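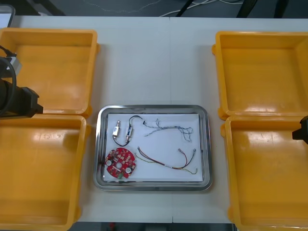

Do both arms need to carry the same gripper during a comparison?
Fit the same model to both for the first set of trials, then change one side only. The first set tells you how much of any difference comes from the arms themselves.

Section 5: Comparing grippers on small electronic parts

This section covers the sorting trial for the Grurkell two-arm station. It assumes that both arms have been mounted and homed, and that the Nodska controller is running. If you are fitting fingers for the first time, do Section 2 before you start.

5.1 Laying out the table

1. Press the stop button on the controller and check that both arms are holding position.
2. Place the steel tray in the middle of the table, with two bins to the left and two to the right. Keep the long sides of the tray parallel to the table edge.
3. Line the tray with plain white paper. Polished steel throws glare back at the overhead camera and small parts are easily lost in it.
4. Empty all four bins.
5. Put the parts on the paper with clear space between them. The standard mix is one bare circuit board, one multi-coloured wire harness and one set of small inline parts on a thin cable, with fine twisted wire.
6. Jog each arm to its ready position at the side of the table. The fingertips should point inward.

Note: Leave fine wire the way it falls. Straightening it makes the trial easier and the results can't be compared with earlier ones.

Caution: Circuit boards can be damaged by static. Wear a grounded wrist strap whenever you handle them.

5.2 Setting the camera and controller

1. Open the Trial page on the controller and choose New Comparison.
2. Enter the gripper model for the left and right arms. The controller does not detect a change of gripper.
3. Set the exposure so that the paper is bright but the printed markings on the boards can still be read.
4. Set the settling delay to 500 milliseconds. Shorter delays have been tried at the Susthorpe workshop, and swinging cable ends spoiled the placement scores.
5. Save the settings under a new name.

5.3 Running the trial

1. Clear the area around the table and release the stop button.
2. Start with the circuit board. Grip it by the edge – never across the face, where the fingers will press on components.
3. Move on to the harness. Pick it up near the middle of the bundle and lift slowly until the loose ends clear the tray rim.
4. Finish with the inline parts and fine wire. Close the fingers at the lowest speed setting.
5. Record each attempt as placed, dropped or missed. A part that hangs over the side of a bin is recorded as dropped.
6. Reset the layout and repeat for a total of five runs per gripper.

Caution: If a wire catches in a finger joint, press the stop button before freeing it. Do not open the gripper from the controller while your hand is on the wire.

5.4 Reading the results

Compare grippers part by part first. The overall score hides a good deal: in our own trials the Ayala narrow fingers did well on wire and poorly on boards, and the total looked ordinary.

If the controller shows error 465, the finger travel has not been calibrated since the last change. Repeat the calibration in Section 2 and discard the run.

Section revised June 2022 by Maritza Valderrama. The scoring sheet is in Appendix B.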